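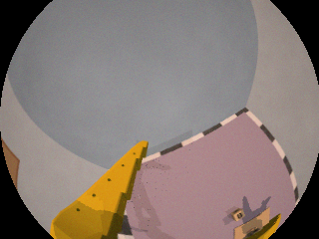 I am painting the living room of my apartment for the first time in my life, and I have a problem with gray that I did not expect. In the shop every gray looks gray. On my wall one became almost blue, and another looked like old milk. What I would like is a combination such as a smooth blue-gray for the big part, next to a lighter gray that has a warm beige cast, and mauve somewhere in a smaller quantity. On a screen I find that these three are pleasant together. On the wall I am not sure anymore, and my wife is even less sure than me.

The room looks to the north and has one window, not large. The floor is a brown wood, quite orange. The sofa is dark green and it must stay, because it was expensive and the cat did not destroy it yet. The walls were a yellow cream from the previous owner and in some places there is a repair with white filler.

I bought sample pots at Judex, in the line they call Ene. The blue-gray on the sample card is correct, I mean it is the color which I wanted. But painted directly on the yellow cream wall it became too blue, especially in the afternoon. The warm gray I painted beside it and now it looks pink in the evening and a little dirty in the morning. Both have two coats.

So what I want to ask is this. Is it my eyes, is it the old yellow, or is it the light? And should I put the darker color on the wall with the window or on the wall opposite of it? The budget for the whole apartment is 3,000, including the floor of the bathroom, so I can't paint the living room twice. Thank you for your patience with my English.

Ehab Tazi
March 13, 2022
Posted in: Home & Garden > Painting and Walls > Choosing a color

Search all topics Enter a keyword Go

Lizeth Mosquera

Dear Ehab, it is not your eyes. I had the same thing in our apartment in Clavatetti, where the bedroom also looks to the north, and I lived with a wrong gray for a whole winter before I corrected it.

The light from the north is cool during most of the day. It takes a gray that has some blue inside and it pushes the blue forward. Your yellow wall makes it worse, because you look at the sample with a big yellow area all around it, and next to yellow any gray seems more blue or more violet than it is. If you painted the sample on a white wall you would see a calmer color.

My advice is to stop painting samples on the wall. Take large sheets of thick white paper, the biggest you can find, and paint one sheet with each color, two coats, right to the edge. Let them dry until the next day. Then fix them with paper tape and move them. Put them beside the window, then opposite, then in the darkest corner, then close to the floor where the orange wood sends its color up. Look at them in the morning and after dinner. When you want to judge one color, hide the others behind a door. I put mine also behind the sofa for some days, and there I understood that the gray I loved was impossible with my curtains.

About the pink in the evening, please check your lamps. If the box says 2,700 or 3,000 kelvin, it is a warm light, and a beige gray has often a little red in it which comes out with such lamps. I would not change the paint before trying another bulb – it is much cheaper. We went a little less warm in the ceiling lamp and kept the warm ones in the small lamps near the bed.

For the darker color, I would put it on the wall opposite of the window. The wall with the window receives no direct daylight, you see it always against the brightness, and a medium blue-gray there can look nearly like slate. On the opposite wall it receives what light you have and you can enjoy it. The light gray can go on the others. With the mauve I would be slow. Finish the walls, put the furniture back, and try the mauve first with a cushion or a blanket. With a dark green sofa it can be very beautiful, but it can also be too much, and a cushion you can give to your sister.

One more thing, the filler. It drinks the paint differently and it will show as dull spots, above all in the evening when a lamp stands near the wall. Prime the complete wall in white and not only the repairs. It will also kill the yellow, so the final color covers better.

gus_on_mornisico

just go one shade warmer than you think you want. north rooms always come out colder. and paint the ceiling first

Ehab Tazi

Thank you both. I changed the bulb yesterday, before buying anything, and the pink is mostly gone. It was a very warm one, which the previous owner had left. The warm gray is now acceptable also for my wife. I will do the paper sheets for the blue-gray. Lizeth, did you use a special primer against the yellow, or the normal one for walls? The man at Judex wanted to sell me one for stains and it costs nearly the double.

Lizeth Mosquera

The normal one. The one for stains is for water marks, smoke and similar, and yours is only an old color. If after one coat you still see yellow through it, give it a second coat. Buy the 5-liter can if the room is not very small, and keep what is left for the hallway.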